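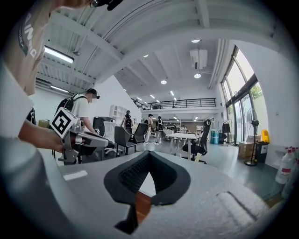 4. What happened when the kick-offs moved

I'll start with the part I got wrong. When I planned this study I thought the story would be about distance. The league moved a batch of its fixtures from three in the afternoon to a quarter to eight in the evening, and I assumed that the further away supporters had to travel, the more of them would stay at home. It seemed so obvious that I built half the interview questions around it (they are still there in the appendix, and they make me wince a bit).

Distance does matter, but much less than I'd expected. What people wanted to talk about, over and over, was how they were getting home. Those are separate questions, and it took me an embarrassingly long time to stop treating them as one. Orness is the longest trip of the four for nearly everyone, yet it has a late train that stops everywhere, and its away section held up quite well. Hiltard is much closer to most of the other grounds. The last bus out leaves while the second half is still going on, though, and the away end there thinned out badly once the evening games came in.

4.1 The four clubs

I worked with supporters of Wudent, Hiltard, Amissah and Orness across one season. All four play in the same division and all four had home fixtures moved. Otherwise they're a fairly mixed bunch. Wudent has a town-centre ground and a station you can see from the turnstiles. Amissah shares a car park with a retail estate, and anyone arriving on foot has to cross a dual carriageway to get in. I mention it because it came up in every single conversation I had with Amissah people, whatever I'd asked them.

I did 15 long interviews, mostly in cafes and twice on a supporters' coach, where the recording is a trial to listen to. I also had the away ticket records for 13 of the moved fixtures. I'd have liked more, but one club changed its ticketing system in the middle of the season and the earlier figures couldn't be matched up with the later ones in a way I was happy with. I left those games out altogether and haven't tried to estimate them.

4.2 The ticket records

The clearest case is Wudent away at Hiltard. The afternoon game sold 700 away tickets. I had pencilled in a drop for the evening one, and it came, down to 600. On paper that's not dramatic, and a league official looking at the totals could fairly say that most people still went. The totals hide who was missing, however. Nearly all of the fall was in junior and over-65 tickets. Ordinary adult sales hardly shifted.

I think this matters for the way we talk about attendance. The league's own consultation paper treats a seat as a seat: if the away end is mostly full, the change has done no great harm. But the adults who kept going told me they were going differently. Several had stopped bringing their children. One father said he'd kept buying his daughter a ticket for the afternoon games and had simply dropped the subject for the evening ones, and by April she'd stopped asking which was which. He didn't make a big thing of it. I've thought about it a good deal since.

I should be careful here. Junior sales go up and down for all sorts of reasons – exams, bad form, a team that can't score – and one season is one season. Hiltard were also having a poor run by the time of the later fixture, which may have made the trip more tempting for some visitors and less worth the bother for others. I can't pull those things apart with the records I have.

4.3 Coaches, lifts and who does the asking

The supporters' coaches are where the change shows up most plainly in everyday life. A coach to an afternoon game is back by teatime. A coach to an evening game gets in after midnight, and the hire firm charges more for that, so the fare goes up and a few of the regulars drop off, and then the fare goes up again for whoever is left. Amissah's supporters ran into exactly this and gave up on the coach for two of their evening trips. People shared lifts instead.

Lifts sound like a happy answer and for some they were. Three of the people I interviewed said they'd got to know other fans far better in the back of a car than they ever had on the coach. But you have to be in the group to be offered a seat, and you have to be all right with asking. The older supporters I spoke to disliked asking very much indeed. One woman had followed Orness away for decades on the coach and wouldn't hear of ringing round for a lift, because on the coach she had paid her fare and owed nothing to anyone. She listened to the evening games on the radio.

I had no question about any of this in my first interview guide. I added one after the fourth interview and went back to the earlier people by phone, which means their answers on lifts are shorter than the rest and were given some weeks later. Readers should bear that in mind when looking at the quotations in the next section.

4.4 Home supporters

Home crowds barely moved at all at Wudent and Orness, and at Amissah they went up slightly for the evening games. Plenty of home fans liked the change! They'd finished work, they'd eaten, the floodlights were on, and they could be home in half an hour. I came into this project as an away supporter with a grudge, so I've tried to give their view the room it deserves, and I return to it in section 6.

Figure 4. Hand-held gripper with a black ribbed finger pad, and a second gripper with a square black-and-white marker on top.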